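Takeaway Cups and Lids: A Gallery
Alstead Coffee Counter Notes
January 4, 2019

We changed our takeaway cups this winter, and a few regulars asked what is different about them. The old cups came from Tornasus, and we used up the last of those before the holidays. The new paper cups come through Lo Presti, with separate black lids in the same order. They went on the counter at our Fernura shop first. The Alstead shop will switch when its own stock runs down.

Beans, prices and opening hours are on their own pages and have not changed.

The cup is mostly black with a white section at the base. It is wider at the top than at the bottom, like most paper cups, and the white band curves up in a swoosh on one side. The lid is black plastic with a raised rim.

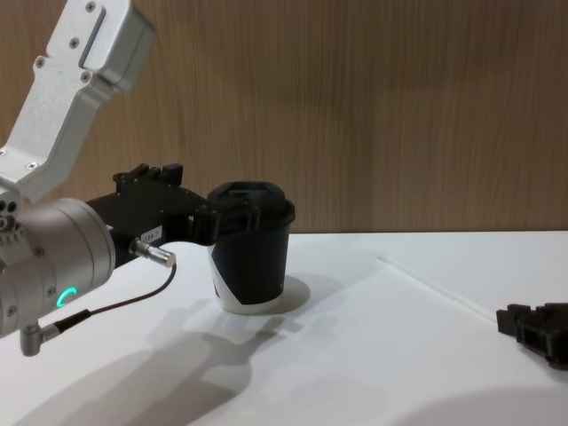

One reader wrote in to say the old lids popped off whenever the cup went into a car holder, and that she had ruined two seats that way before she started asking for a tray. She wants to know if the new ones grip any better.

They grip better in our own use, as long as the lid is pressed down all the way around. Press with the flat of your fingers on two opposite sides, then on the two sides between. A lid pushed down only in the middle can look closed and still be open at one side. If you take the lid off to add sugar, check the rim before you walk out. We keep trays under the register and there is no charge for them.

We also stopped filling to the very top. Staff now leave a finger's width under the rim. A few people have asked if they are getting less coffee. The shots are the same and so is the milk. The new cup is a little taller than the old one, so the same drink sits lower in it.

Black on black was a choice made for the counter. Coffee drips show less on a black lid, and we no longer need to keep two colors of lid in the drawer. The drawback is that you can't tell a decaf from a regular by the lid anymore. Decaf now gets a strip of white tape on the side, with a D on it. If your decaf comes without tape, please hand it back and we will make another.
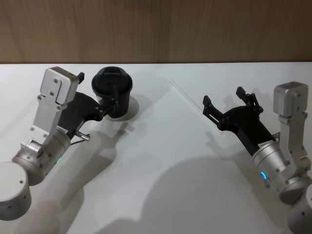 Can I bring my own cup?
Bring any clean cup that fits under the machine and we will fill it for the same price as a paper one. Glass is fine at the tables but we don't fill it to go.

The cups come in sleeves and the lids come in a separate bag. The cups are packed 40 to a sleeve and the lids 45 to a bag, so the two never run out together. By the end of a carton there is a small pile of spare lids, and those go in the jar next to the napkins. Help yourself if yours cracks.

Storage took some sorting out. Paper cups pick up smells, so they can't share a shelf with the cleaning supplies or the onions from the sandwich station. At Fernura they now have the high shelf behind the door, which holds nine sleeves if they are stacked on their sides. Open sleeves stay upside down on the counter with the plastic pulled back over the end.

The lids don't mind smells but they do mind heat. One bag was left on top of the espresso machine overnight and every lid in it warped. They go in the drawer now.

A small point on stacking: pull the cups from the sleeve one at a time, holding the bottom. Pulling by the rim bends it, and a bent rim is the most common reason for a lid that won't seat. If you get a cup with a dent in the edge, ask for another one. 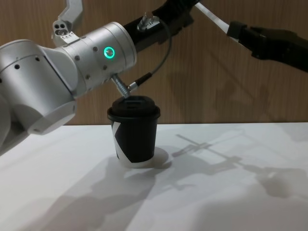

Page 3

Getting rid of the cups. The lid and the cup go in different bins at both shops. Take the lid off first and pour any leftover coffee into the bucket beside the bins. The signs over the bins were redone in January with larger lettering.

The first order was for 300 cups. It went faster than planned and the second is already in. We are staying with one size for now. A smaller cup for espresso is on the list, but Lo Presti has not sent samples yet.

Comments on the lids can be left at either counter. The old Tornasus sleeves (the cardboard kind that slide over the cup) still fit the new cups, a bit loosely, and will be out until they are gone.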